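Ticket 1388 — Pistulora planner: left-hand place goal rejected as "in collision"
Component: Galley scene server / Pistulora 8
Status: reopened
Opened: 18th May

Reopening this. It was closed as fixed by the new tray mesh, and I don't think the tray mesh had anything to do with it.

Symptom is unchanged. The left hand has the carton, the planner is asked for a place pose in the blue tray, and it comes back with GOAL_IN_COLLISION after 331 samples. Same error, same sample count, old mesh or new. A count that never moves makes me doubt the sampler is sampling anything.

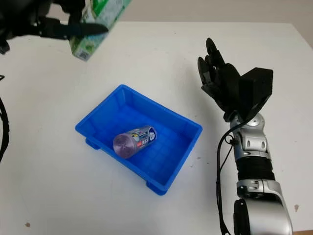
The can lies near the lower-left part of the tray floor and the goal is set away from it. Galley, however, stores the can as an upright cylinder whatever pose perception reports, so its collision shape is wrong for a can lying on its side. That's my guess, anyway. The release notes say orientation is "respected where available" — I'd like to know where that is.

Tried so far:
Cleared the scene cache and restarted Ren. No change.
Raised the sample limit to 2668. Still stops at 331.
Parked the right arm in the planning scene only. No change.
Deleted the can from the scene by hand. Plan found first try.

The last one is the only result I trust, and it doesn't prove the orientation theory. It could also be padding.

Clomberg support suggested turning off collision checks for the tray. I'm not doing that with a carton in the hand.

Request: dump the can's pose as the planner receives it, before padding. Please don't close this again without that log attached.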